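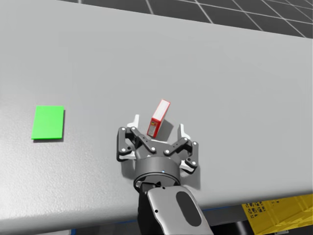
Simulierte Greifaufgabe in Demlow: Der geöffnete Zweifingergreifer steht über der Tischplatte, die rote Schachtel zwischen den Fingern.

Die Entwicklungsgruppe von Festum arbeitet seit zwei Jahren an Demlow, einer Umgebung zum Prüfen von Greif- und Bahnplanung. Im Dezember wurde die Schnittstelle zum Planer Rankin neu geschrieben. Wir sprachen mit dem Entwickler, der für Regelung und Kamerasimulation zuständig ist.

Auf die Frage, warum der Planer überhaupt getrennt von der Simulation läuft, verweist er auf die Taktung. „Die Gelenkregelung braucht einen festen Takt, der Planer nicht. Wenn beide im selben Prozess sitzen, zieht ein langer Planungslauf die Physik mit. Dann sieht man Schwingungen, die in keinem Reglerparameter stehen.“ Rankin liefert seither nur noch Stützpunkte mit Zeitstempel. Interpoliert wird auf der Seite von Demlow.

Die Kamerabilder werden mit 30 Hz erzeugt, die Greiferzustände mit 60 Hz protokolliert. Jedes zweite Zustandspaket hat also kein eigenes Bild. Früher wurde an dieser Stelle das letzte Bild kopiert. „Das haben wir herausgenommen. Wer mit den Daten eine Wahrnehmung trainiert, lernt sonst auf Dubletten und merkt es erst an der Validierung.“

Jede Kamera erhält in der Konfiguration einen eigenen Eintrag mit Elternkoordinatensystem, Öffnungswinkel und Sichtbarkeitsmaske. Geprüft wird jede Ansicht einzeln, auch die, in der nur Hintergrund und Bodenraster liegen. Das Raster dient dabei als Kontrolle: Stimmt die Horizontlinie nicht mit der berechneten Lage überein, ist die Transformation falsch eingetragen, meist durch eine vertauschte Drehreihenfolge.
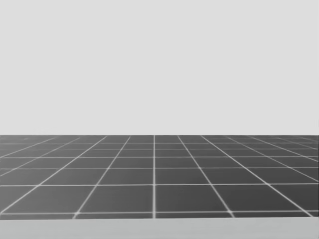

Greiferkinematik und Handkamera

Der schwierigere Teil war nach Angaben des Entwicklers das Gestänge der Finger. Geschlossene kinematische Ketten lassen sich in einer Baumstruktur nicht direkt abbilden. Demlow schneidet die Schleife an einem Gelenk auf und schließt sie über eine Zwangsbedingung. „Ist die Bedingung zu weich, laufen die Fingerkuppen unter Last auseinander. Ist sie zu steif, wird der Löser langsam oder instabil. Wir sind bei 20 Iterationen je Schritt gelandet. Das ist nicht elegant, aber es hält.“

Gemessen wird die Symmetrie der Finger inzwischen aus zwei Quellen, den Gelenkwinkeln und dem Bild der Handkamera. In deren Ansicht sind die Drehpunkte als helle Scheiben auf dunklen Gliedern gut zu segmentieren. 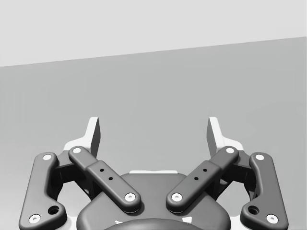

Die Segmentierung übernimmt das Modul Jenimier. Es sucht die Drehpunkte, ordnet sie den Gliedern zu und rechnet daraus einen Öffnungswinkel zurück. Weicht dieser vom Gelenkwert ab, wird der Lauf markiert, aber nicht abgebrochen. Der Entwickler begründet das mit der Fehlersuche: „Ein abgebrochener Lauf sagt mir, dass etwas nicht stimmt. Ein vollständiger Lauf mit Markierung sagt mir, ab welchem Schritt.“

Im Regressionstest sind derzeit 222 Läufe hinterlegt. Sie unterscheiden sich in Startlage, Reibwert und Zielpose. Eine zufällige Variation der Texturen ist vorgesehen, bislang aber abgeschaltet. Tisch und Hintergrund bleiben in den Testfällen der Handkamera einfarbig grau, damit ein Fehler in der Kinematik nicht mit einem Fehler in der Bildverarbeitung verwechselt wird.

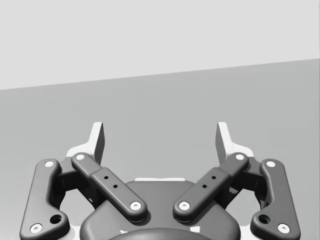 Ansicht der Handkamera auf das Gestänge mit den hellen Drehpunkten. Zwischen den Fingern liegt kein Objekt.

Offen ist die Behandlung von Kontakten. Rankin plant bis zur Vorgreifpose und übergibt dann an einen Kraftregler. Der Übergang erfolgt über eine Schwelle im Motorstrom, die je Objektklasse von Hand gesetzt wird. „Bei schmalen, hohen Objekten ist das heikel. Ein Finger berührt zuerst, das Objekt kippt, und der Strom steigt kaum. Dafür brauchen wir ein anderes Kriterium.“ Erprobt wird derzeit eine Auswertung der Relativgeschwindigkeit zwischen Fingerkuppe und Objekt. In der Simulation ist diese Größe exakt bekannt, am realen Greifer müsste sie geschätzt werden.

Die nächste Version von Demlow soll das Protokollformat ändern und Zustände sowie Bilder in getrennten Dateien ablegen. Ein Konverter für ältere Aufzeichnungen ist geschrieben, die Dokumentation dazu fehlt noch.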